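How to Pack Away a Kitchen Before the Painters Come

6 min read

Painters will tell you they can work around your things. What they mean is that they can paint around your things, and you will find out where the toaster stood when you next move it. Empty the kitchen first. It takes one long evening if you go about it in order, and most of a week if you do what I did last August, which was to start with the cookbooks and sit down.

Start with the food

Go through the pantry before you touch a single plate. Anything you wouldn't eat tonight if it were the last thing in the house goes in the green bin or to a neighbour. I had 11 jars of mustard, two of them open and none of them claimed by anyone who lives with me. Flour, rice and sugar go into jars with proper lids, as sanding dust gets into a folded paper bag without any trouble at all.

Run the freezer down over the fortnight beforehand. You'll have some odd dinners. Crumpets and peas is a meal if you serve it with enough confidence.

Sort by when you'll need it

Forget sorting by cupboard. Cupboards are where things ended up, and there's no sense in preserving that. Make three groups instead: things you'll use during the painting, things you'll want the day it's finished, and things you could leave in the garage until you move house. The third group is always the biggest and always contains a fondue set.

The first group should fit in one tub. Kettle, two mugs each, a saucepan, a sharp knife, a chopping board, tea towels, dishwashing liquid, tin opener. Put the tin opener in twice if you own two.

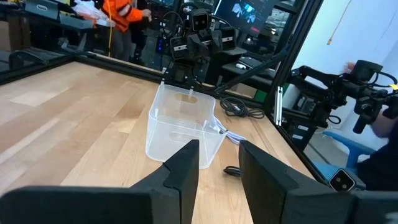

Wrap plates individually and stand them on edge like records. Stacked flat, the bottom one carries the lot and cracks out of spite. Glasses go upside down with a sock in each. Newspaper works too, although it leaves ink on everything and you'll stop to read the real estate pages.

Label the side of each tub, never the lid. Once they're stacked you'll only see the sides. Write what's in it and which group it belongs to, in plain words. My old flatmate Wojciech Zawadzka labelled his with colours and kept the key to the colours in one of the tubs.

Set up somewhere else to eat

A card table in the laundry will do. You want a power point, a tap within walking distance and a door that shuts. Run the kettle and the toaster one after the other if the wiring is as old as ours.

Take the doors off, or don't

Ask the painters whether they want the cupboard doors removed. If they do, number each one on masking tape inside the hinge recess, and put the screws for each door in an envelope with the same number. All the doors look identical until you try to hang them back in the wrong places.

Putting it back

Leave the shelves empty for as long as the tin says the paint needs to cure, then add a couple of days for your own impatience. Line them before anything heavy goes in. Bring back the second group first and live with that for a fortnight. Whatever's still in the garage after that can be offered around the family, starting with the fondue set, which my sister has now declined twice.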